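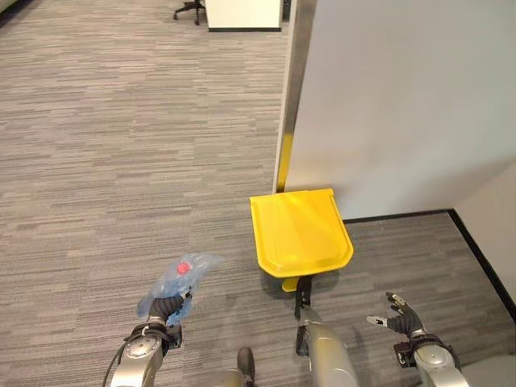
Kadbridge and Bevstead Footpaths Society
Minutes of the July meeting, held in the upstairs room on Friday at 7.30 pm

Present: the Chair, the Secretary, the Walks Organiser, the Signs Officer, the member for Bevstead, and 19 ordinary members, one of whom had come for the yoga and stayed out of politeness.

Apologies: the Membership Secretary (holiday), the Vice-Chair (knee).

1. Minutes of the last meeting

Agreed as a true record, after the word "shouted" in item 6 was changed to "remarked". The member for Bevstead asked that his objection to the change be recorded. It is recorded.

2. Matters arising

The stile at Husness has been mended. It has been mended at the height it was before, so the four letters complaining about the height still stand. The Secretary will write again to the landowner, who replied to our last letter with a Christmas card.

The missing finger of the fingerpost on Mill Lane has been found in a garden in Bevstead, where it was pointing to a pond. The householder gave it up with good grace and asked if we had any others.

3. Money

The balance stands at £3,096. The Chair said this was the healthiest it had been for years and that he hoped it would not lead to ideas. It led to ideas. Members suggested a bench, a second bench facing the first, a strimmer, and a dinner. The Chair reminded the meeting that £300 had already been set aside for insurance and that we had not yet paid for the hall at Easter.

Agreed to price one bench. Agreed not to discuss where it would go until item 8.

4. The new map

The proof of the new map was passed round. The following points were made:

The river is very nice.

Kadbridge has been spelt two ways, and the wrong one is the larger.

The path behind the brickworks is shown as open. It is open in the sense that there is no gate. There is a good deal of bramble.

The scale bar says miles, but members who had tried it with a piece of string thought kilometres more likely.

The Signs Officer will send corrections to the printers, Hrubý, by the end of the month. The price for 225 copies holds until then. A member asked whether the whole thing could be done on telephones instead. There was a silence, and the Chair moved on.

5. Walks

The June walk was attended by seven people and took five hours against an advertised three. The Walks Organiser said that the route had been correct and that the lunch had been long. Two walkers said the lunch had been the usual length and the route had gone round the same wood twice. The Walks Organiser said it was a different wood.

The August walk will start from Bevstead church at 10 am. Dogs on leads, please. The Secretary is asked to put this in bold in the newsletter, as last year's plain type had no effect on the spaniel. 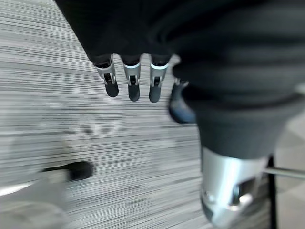

6. Signs and waymarks

The Signs Officer has put up new yellow arrows between Husness and the main road. Somebody has since turned three of them round. Suspicion was voiced and then, at the Chair's request, un-voiced. Longer screws will be used.

7. Letters received

From a resident of Kadbridge, thanking us for cutting back the nettles by the bus shelter. We did not cut back the nettles by the bus shelter. Agreed to accept the thanks.

From the parish council, asking for our views on the proposed kissing gate. Agreed that we are in favour of it, by nine votes to six, with the rest looking out of the window.

8. Where the bench should go

Discussed for forty minutes. Sites put forward were the top of the hill (good view, no way of getting a bench there), the bottom of the hill (no view), and halfway up, where people really want to sit down but the ground slopes. The member for Bevstead pointed out that every bench so far has gone to Kadbridge. The meeting agreed that this was so.

Put off to September.

9. Any other business

The key to the tool shed is missing again. Would whoever has it please look in their other coat.

The meeting closed at 9.50 pm. Next meeting in September, same room, subject to the key.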